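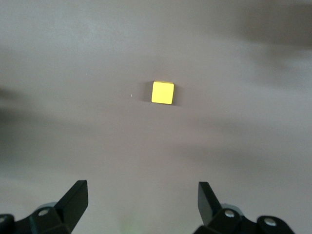 I have played the same lottery numbers for so long that I could fill in the slip in my sleep, and in July they finally did something. We matched enough of them to win $2,232! I know that is not a yacht. It's not even a decent used boat. But I have been handing over my couple of dollars at the Hajdu gas station every Saturday for years, and the most I'd ever gotten back was enough for a sandwich, so when the machine played its little tune I made a noise that scared a man buying windshield fluid. My first thought, and I'm a little embarrassed by how fast it came, was yellow. I wanted something yellow, bright lemon yellow, like a little yellow cube sitting all by itself on a gray tabletop. Our whole house is gray. The walls are gray, the couch is gray, the rug is a gray that the store called "oatmeal," and I have been dreaming about color since the day we moved in.

So this post is about how we spent the money, down to almost the last dollar, because I love reading this kind of thing on other people's blogs and they always stop right before the good part.

First, the claiming. Anything over a certain amount can't be paid at the counter in our state, so we had to drive to the claim office in Prusotlow. I had pictured marble, maybe a giant check. It's between a tax preparer and a place that fixes vacuums. You take a number, you fill out a form with your Social Security number on it, you sign the back of the ticket (I had already signed it four seconds after winning, in ballpoint, on the hood of the car) and you sit down. The woman behind the glass said congratulations like she meant it, and I nearly cried. There was a guy ahead of me claiming a good deal more than we were, and he was so calm about it! I would have been on the floor.

We came home and made a list. I'd read all the advice about letting a windfall sit for six months, and I do think that's smart if you win millions, but I gave ours one week. My husband wrote "gutters" at the top. I wrote "yellow armchair" underneath in bigger letters.

Gutters won the first round. We had a section on the north side that had been hanging at an angle since the spring storms, and the company quoted us $1,812 for the whole back of the house or $195 to fix the one bad section and rehang the downspout. We went back and forth on this for days. It rained in the middle of it, which made a strong argument for the gutters. In the end we got the small repair, and the installer told us the rest has a few good years left in it. Best money we spent, and I say that as a person who didn't want to spend it.

Then the chair!

I'd had my eye on a secondhand place called Skernari, out past the fairgrounds, where they take in old furniture and reupholster it in whatever fabric you pick off the wall. I went in knowing exactly what I wanted and came out two hours later knowing nothing at all. Do you have any idea how many yellows there are? There was a mustard, and a butter, and one that looked like a school bus, and a corduroy that I kept petting. I brought home swatches and pinned them to the couch and walked past them at breakfast, at lunch, and at night with only the lamp on. The butter one disappeared after sunset. The school bus one was visible from the street. The one we picked is a true lemon in a sort of nubby weave, and it's going on a wingback with short stubby legs. It'll be ready in a few weeks and I have already moved the floor lamp to where it's going to be. The dog has been sleeping in the empty spot. I think he has plans.

Speaking of Cledus, he got a share too. He is eleven and he needed a tooth out, and we'd been putting money aside a bit at a time for it, so we just went ahead and booked it. He came home wobbly and offended, and was eating like a wolf two days later. I had no idea how much that tooth had been bothering him until I saw him pick up a hard biscuit again and carry it around the yard like a trophy. If I'd won nothing but the price of that tooth I'd be just as happy, I mean it.

After that we did the fun small stuff. We took both sets of parents out to dinner and told them to order the steak, and my father-in-law ordered the steak and also the shrimp. I bought a pair of good kitchen scissors. My husband bought a tackle box with so many drawers that I don't believe he owns enough things to put in them. We paid off what was left on the dentist bill (mine, not the dog's), and I slid an envelope under the mat for the neighbor kid who mows for us when our backs are bad.

We also kept back some for taxes. Lottery winnings count as income even when nothing is taken out at the claim office, so please put some aside if you ever get lucky. I have it in an envelope in the freezer behind the peas, and no, I don't know why the freezer, my grandmother did it and it feels right.

People at work keep asking whether I'm still playing. Of course I am! Same numbers, same gas station, same day. I know perfectly well what the odds are, and I spend less on it in a month than I do on iced coffee. What I like is the drive home on a Saturday with the slip stuck in the visor, spending the jackpot out loud. This week I did a screened porch, a new roof for the library, and a pair of goats.

I'll put up another post when the chair comes. I'm looking at throw pillows in the meantime, and if anyone has strong feelings about teal next to lemon yellow, please tell me in the comments before I go back to Skernari, because I'm going on my lunch break and I have very little self-control around that wall of fabric.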